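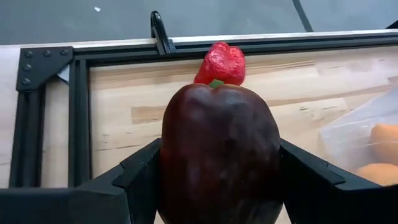

*Dark red pepper, scarlet pepper, pale wood. No. 137 in the Ornard still life gallery.*

## Reds: peppers on the board

Peppers again, and I make no apology for it! They are my favourite thing to draw in the whole kitchen, and this pairing is a cracker. Our Ornard drawing group has a gallery page for each month's subject, and September has gone to red, the colour that causes more grumbling over the pencil tins than all the others put together. Please borrow the picture for your own practice, print it as large as you like, and bring whatever you make along to Bridard Hall.

A few notes on what I'd look at before picking up a pencil.

**The dark one.** Such a gorgeous colour, deep maroon and in places very nearly brown. If you reach straight for the brightest red in the box you'll be fighting it all afternoon. Start with a warm brown, lay a dull crimson over it and keep the pressure light until you're happy with the shape. The skin is slightly lumpy, so let your outline wander a bit (a perfectly smooth curve will give you a tomato).

**The shine.** Look along the upper shoulders and down the left side, where the highlights are soft. Leave the paper bare there from the start and soften the edges later. I've tried rubbing them back out of finished crayon work and it always goes grey on me.

**The stem.** Only a short bit of green poking out of the dimple, and I love it. Green against all that red does a huge amount of work for something so small, so save it till last and enjoy it.

**The scarlet one.** Smaller, far brighter and covered in little folds and creases. Don't try to draw every crease or you'll be there until Christmas! Pick out the ones that catch your eye and suggest the rest with short strokes. It looks as if it's perched right on top of its neighbour, which makes a lovely stacked shape. Squint and you'll get one big silhouette with two reds inside it.

**The wood.** Pale and blond with fine grain lines and some darker streaks going across. Those sideways lines are a gift behind all those round shapes. I'd put them in faintly with a sharp ochre pencil.

### What I used for mine

- Storkar pencils, the set of 16, though I mostly wore down the crimson and the dark brown
- a Chávez pad in cream, which is kind to reds and takes a good few layers before it goes slippery
- kitchen roll for blending, and a putty rubber I hardly touched

I spent around 2 hours on it with a tea break in the middle. The dark pepper took most of that and came out far better than I'd hoped, while my scarlet one looks a bit like a scrunched-up party hat. I'm still very fond of it.

### Sending yours in

Watercolour, crayon, biro on the back of an envelope, all of it is welcome. Photograph your page flat by a window, tell us which reds you mixed or layered, and say if you'd rather your name was left off. Drawings will go up on the side wall at Bridard Hall, and the kettle goes on at half past ten.

Next month's subject is onions, so start saving your skins!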